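Fleltero Oil Finish – Section 3: Putting the First Coat on a Wooden Tabletop

Read the whole section before you open the can. Once the oil is down you have to keep moving.

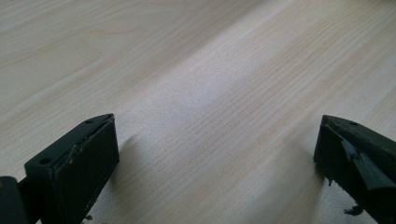 Can I oil a new tabletop straight out of the carton?
Wipe it down and sand it lightly first. New tops often come with dust and hand grease on them and the oil takes unevenly over both.

What you need
Fleltero Oil, small can (part no. 2364)
Zilden sanding pad, fine
Lint-free cloths, a stack. Old T-shirts OK, no prints
Gloves
Metal bucket with lid, water in it

3.1 Getting the top ready

1. Clear the room of anything that makes dust. Fan off.
2. Wipe the top with a damp cloth, then a dry one. Leave overnight.
3. Sand with the grain. Light pressure, long strokes, end to end. Never across.
4. Edges by hand only. Two passes, no more, or you round them over.
5. Vacuum with the brush head. Wipe again, dry cloth.
6. Look across the top from low down with a window behind it. Scratches show up that way and not from above. Fix them now.

Note: Pale woods go a shade or two darker with the clear oil. Try it on the underside first and let it dry before you decide. White-tinted oil (part no. 1569) keeps more of the pale color. Don't mix the two in one coat.

3.2 First coat

1. Stir the can. Don't shake – bubbles.
2. Pour a small puddle in the middle of the top. Less than you think.
3. Spread with a cloth, along the grain, working toward the ends.
4. Do the edges while the cloth is still loaded.
5. Wait 15 minutes. Dull patches have soaked it all up, so dab on a bit more there.
6. Wipe everything off with a clean cloth. All of it. The top should feel barely oily and not sticky.
7. Check the underside of the edges for drips.

CAUTION: Oily cloths can catch fire by themselves. Put them in the water bucket right away, lid on. Do not leave them balled up on the floor or in the trash. Applies to the gloves to if they are soaked.

CAUTION: Keep windows open while you work and overnight. No pets in the room.

3.3 Drying

Overnight to touch. Longer if the room is cold or damp. Nothing on the top for two days, no tablecloth for a week. Full cure takes a few weeks, go easy on it until then. Coasters.

Still tacky in the morning? Too much oil left on. Put a few drops of fresh oil on a cloth, rub the tacky spots until they loosen, wipe dry. Don't sand it tacky, the pad clogs and you get smears you will be chasing all day.

3.4 Second coat

Same steps, half the oil. Skip the sanding unless the grain feels fuzzy – then one very light pass. Kitchen tables want a third coat, desks mostly dont.

Note: Tops supplied by Entwistle with the factory wax on need stripping before any of this. See Section 5. Oil over wax never dries properly.

3.5 Storing the can

Wipe the rim, press the lid down all the way round. Write the date on it. Cool shelf, upright, away from the heater. A skin on top of the oil can be lifted off and the rest used. If it has gone thick like syrup, take it to the paint drop-off and open a new one.

Section revised 15 Jul 2020, M. Plattner. Questions on tinted oils go to Baptiste Riviere at the Hudthorpe store.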